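How to Record Demonstrations by Remote Control on a Play Kitchen

Written by Getsemaní Figueroa for the Skurdale practice pages. Last changed 2024-08-18.

In this tutorial I explain how I teach a short pick-and-place task to an arm with a many-fingered hand, when the operator moves the hand from a distance and the computer saves everything. I assume that your arm is already calibrated and that your glove or controller is connected. If it is not, please read first the Cullholm setup page, and come back after.

The task I use is simple to say: put the carrot in the pot. It is less simple to show well. My first set had 157 demonstrations and the policy trained from it was poor. The second set had 319, and I recorded it with the rules on this page. Of course it was bigger, but I believe the rules helped more than the size.

Before you start

Write the task in one sentence and keep it near the keyboard. All operators must read the same sentence. When two people have a different idea of where the task ends, one of them opens the hand and goes home, and the other keeps waiting over the pot, and the data will contain both habits.

Decide also what the start pose of the arm is. I save it under the name "home" in the Stalach recorder and I call it before every take.

Step 1. Prepare the objects

Choose the object of the task, the place where it must go, and one or two things that have no role. The things without a role are useful. If the carrot is always alone, the policy can learn to go to any colored thing, and you will discover this late. I use a yellow block for this purpose, and I put it close to the carrot, so that the operator must choose the path of the fingers with some care.

Lay the carrot at an angle and change the angle between takes. Leave the handle of the pot free on the side from which the hand will come. A wire handle is easy to catch with a fingertip, and then the whole pot travels with the hand. 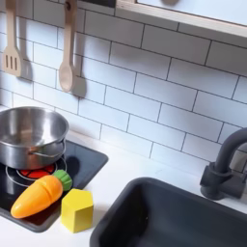
Step 2. Practice without recording

Do the task several times with the recorder off. Start slowly. The delay between your hand and the robot hand feels strange in the first minutes, and a new operator usually corrects too much: he moves, sees nothing, moves again, and the arm goes too far. Tell the operator to move, wait, and look.

Practice the grasp from above. Bring the hand over the carrot with the fingers half closed, lower it, then close. If you open the fingers very wide near the counter, they will touch the neighbor objects. For a thin object it is better to use the thumb and two fingers than the full hand.

Step 3. Record one take

a) Send the arm to home.
b) Check the camera views on the screen. The pot and the carrot must both be visible.
c) Press record and hold still for 2 seconds.
d) Approach, grasp, lift, carry, release.
e) Raise the hand straight up until it is clear of the pot, then stop the recording.

Point c seems a small thing, but please do it. Without the pause, the first frames already contain movement and it is difficult to align the takes later.

Be careful with the height. In a play kitchen there is a hood and a shelf over the work area, and the elbow of the arm can come near to them while you look only at the fingers. I like to approach high and from the right, and to go down only when the hand is over the object. Before you record a lot, move the arm by remote control through the full path one time and watch the links, not the hand.

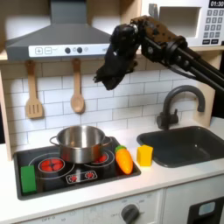 Andreadis wrote to me after reading an earlier version of this page that the high approach makes each take longer, and that for a beginner it is better to first guide the arm by hand, with the motors soft, so he feels where the joints stop. I agree with the second part. For our arm I still prefer the long path, but half an hour of guiding by hand is a good lesson before anybody touches the controller.

Step 4. Change the layout

After each group of takes, move things. Change the position of the pot, turn the carrot, put the block on another side. Make small changes and big changes. Do not return always to the same "nice" layout because it is comfortable for you.

Step 5. Keep or delete

Watch every take once at double speed. I delete a take if the operator stopped in the middle to think for a long time, or if the hand pushed the pot out of its place. I keep a take where the first grasp missed and the second one was good, and I give it the label "retry". These takes show the robot how to recover.

Save the label file in the same folder as the takes. In May I kept mine in a separate folder, and I lost an afternoon matching them again by the file times.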